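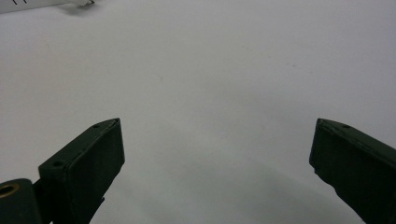
What is a tabletop?

A tabletop is the flat upper part of a table, the surface on which things are set down, sorted or worked on. It rests on legs, a frame or a pedestal.

Finish

Tops are sold in matt, satin and gloss. Matt white is common in workrooms and kitchens. It throws back less glare than gloss and tends to look slightly grey where the light is weaker. Pencil and tea marks show up quickly on it.

Sizes

Thickness varies with the material and the span. The Cotlow, a plain desk top made by Wenano, is 32 mm thick and is supplied with 2 fixing rails. The later Skallia top uses the same rails.

Care

Most painted or coated tops are wiped with a damp cloth and a little washing-up liquid. Scouring powder leaves shiny patches on a matt finish. In her handbook on household furniture, Sinéad Lynch advises leaving a newly painted top for 7 days before putting anything heavy on it.

See also: Desk; Trestle table; Worktop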